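Home Office & Study Nooks > Chairs and Desks
Thread: Casters on herringbone floor — mat or no mat?

parquet_pete
Posted 13/07/2020
Hi all, long time reader. We've moved into a place with a light herringbone timber floor and I'm terrified of wrecking it. I've got a white sit-stand desk (the Gevholm, T legs, flat feet) up against the wall and a black mesh-back chair on little black casters. The chair gets dragged out and shoved back in all day long, and I'm already imagining grooves. Do I need a mat, or do I swap the wheels? The mats I've seen are ugly as sin and the decent one was $160.

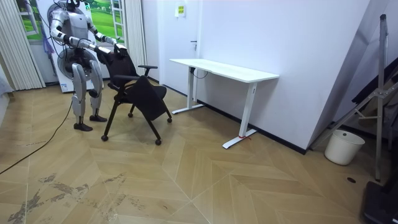
My other half says just lift the chair. She does not sit in it ten hours a day. The floor was sanded and oiled before we got the keys, if that makes any difference to anyone's answer.

mallee_jo
Don't bother with the mat. I had one for two years and it yellowed, and then the floor under it ended up a different colour from the rest of the room! Get soft rubber rollerblade-style wheels. Mine were Dornent ones, pulled the old ones out by hand and pushed the new ones in, done before the kettle boiled.

GLombardi
Disagree with Jo, sorry. Soft wheels are great until a bit of grit gets stuck in one, and then you're basically sanding the floor with your own body weight. I lay floors for a living (Ginevra Lombardi, Flarkthorpe way, if anyone local is after a quote) and the worst chair damage I ever saw was under rubber wheels. Mat every time. Or a low-pile rug if you can't stand the look of plastic.

mallee_jo
So sweep the floor?

GLombardi
People say they will. Oiled floors are at least easier to patch than lacquered ones, so Pete, you're better off than some. Ask whoever did yours which oil they used and buy a small tin now, while they still remember.

tin_shed_terry
I'm with Ginevra on the grit but a rug under casters is misery. You roll back, the edge bunches up, you swear. Mine lasted until November and then went to the dog. What I'd look at is how you move the thing. If you haul it out by the top of the backrest it tips a bit and all the weight goes onto a couple of the wheels. Grab it lower down, by the frame.
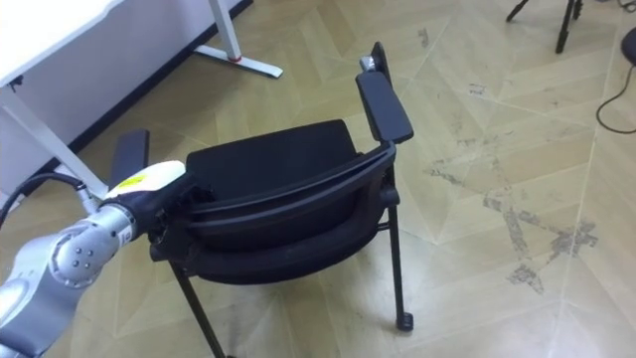
Also check the armrests clear the desktop. On my old Trajkovski chair they were just that bit too high, so it never tucked under properly and I was forever twisting it sideways to get it in. Twisting is what marks a floor, more than rolling. Dropping them one notch fixed it — wish I'd done it in the first week.

parquet_pete
Hadn't thought about the armrests at all. Went and had a go and yes, they bump the underside unless the desk is up a fair way. I usually park it low so the room looks tidy, which is probably half my problem.

mallee_jo
See, you don't need the mat. Park the desk higher!

GLombardi
Still need the mat, Jo.

quietcorner
Can I ask about the desk feet while we're here? Mine has flat feet too and I put felt under them, but now the whole thing slides if I lean on it. Is there something grippier that won't stain timber?

tin_shed_terry
Cork. Cut it a little smaller than the foot and change it when it goes hard. Stay away from the black rubber discs, some of them leave a mark that never comes out.

parquet_pete
Okay, decision made. Soft wheels for now, and I'll give them a wipe when I vacuum. If I see so much as a scratch I'll buy the mat and Ginevra can say she told me so. Cork for the desk feet as well. Does anyone know if the Dornent wheels fit an 11 mm stem, or do I need to pull one out and measure?

mallee_jo
Mine were 11 but pull one out anyway, there's a 10 floating about that looks the same in the packet.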